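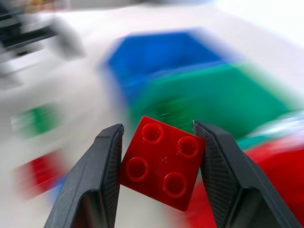
Vintage Scooter Rally Rolls Into Predstead This Weekend

September 17, 2022

Get your helmets ready! The Condura Scooter Rally is back in Predstead, and it's bigger than ever. More than 300 riders have signed up for the weekend, with everything from spotless show bikes to rusty old commuters held together with wire and hope. If it has small wheels and a step-through frame, it's welcome.

The fun starts at 10 a.m. Saturday in the parking lot behind Vakulenko Cycle, where riders will line up for the opening cruise. The route runs 40 miles out along the river road, climbs up past the old quarry (bring a light load if you're on a 50cc) and loops back into town for lunch. Police will hold traffic at the two busiest intersections, so the whole pack should get to stay together this time. Last year's ride got split up at the railroad crossing and half the group ended up eating lunch in the wrong town.

Saturday afternoon belongs to the bike show. There are 18 classes, including best original paint, best sidecar and the always popular "ugliest runner," which has to start on the first or second kick to qualify. Chi-keung Peng is back as head judge, and he has promised to look under every seat.

"I love the shiny ones, but show me a scooter with March road salt still on it and I'm happy," Peng said. "That one gets ridden."

Slow races follow at 4 p.m. on the grass. Last rider across the line wins, feet on the floorboards the whole way, and a dab puts you out. It's a lot harder than it sounds — and a blast to watch!

Sunday is for the mechanics. Pei-shan Huang of the Cikano Scooter Club will lead a two-hour carburetor clinic starting at 11 a.m., and she's asking people to bring their problem parts along. Huang rebuilt her own 1960s two-stroke in a one-car garage and rode it to the rally last year, rain and all. The swap meet runs next to the clinic until 2 p.m., with tables of mirrors, cables, badges and more mystery gaskets than anyone could ever sort.

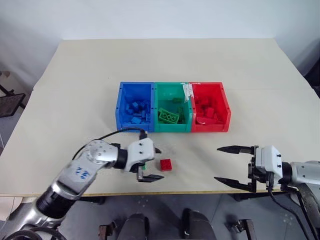
Blue, green and red bins side by side on a table.

Admission is free for spectators both days. Riders pay $18 at the gate, which covers the cruise, one show entry and a rally patch. Kids who want to see the bikes up close can come by before the slow races, when owners will have their scooters parked along the fence.

Rain or shine, the ride goes on. Parking for cars is on the north side of the lot only, so please leave the south side open for two wheels.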